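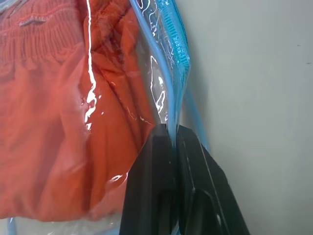
Gripper on the blue seal strip, orange knit in the bag.

Ukotari Teach Kit, two-arm

Show the job once by hand, then again, then let the arms have a go. Kit is for soft stuff mostly. Cloth, bags, zippers, foam. Things that dont hold a shape and make scripted moves a pain.

Two ways to teach:
Hand guiding. Grab the wrist, walk it through. Good for slow reaches.
Remote. Operator sits at the Standus leader arms, follower arms copy. Better for anything with both hands, bagging especially.

Wrist cameras on both sides, plus one up top. All recorded together with joint positions and gripper opening. 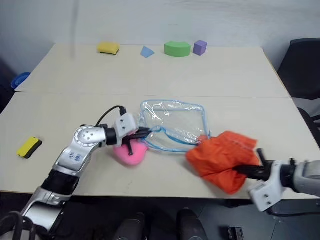

Cloth in one gripper, clear pouch in the other.

Start small. 10 demos will tell you if the task is set up right, 300 is where we'd stop for a bagging job. Move the objects between takes. Toss the bad takes the same day, you wont remember which they were.
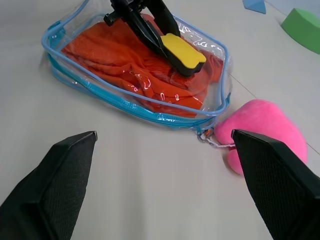

Foot pedal marks start and stop so both hands stay on the leaders. Double tap drops the last take.

In the box: two follower arms, two leader arms, grippers, cameras, pedal, Verkach recorder software (13 seats). Table not included.

Options: Chin soft finger pads, longer cable set.

Lead time 11 weeks, next batch ships in March. Quotes and demo bookings: ask for Blagoje Matić, mornings best.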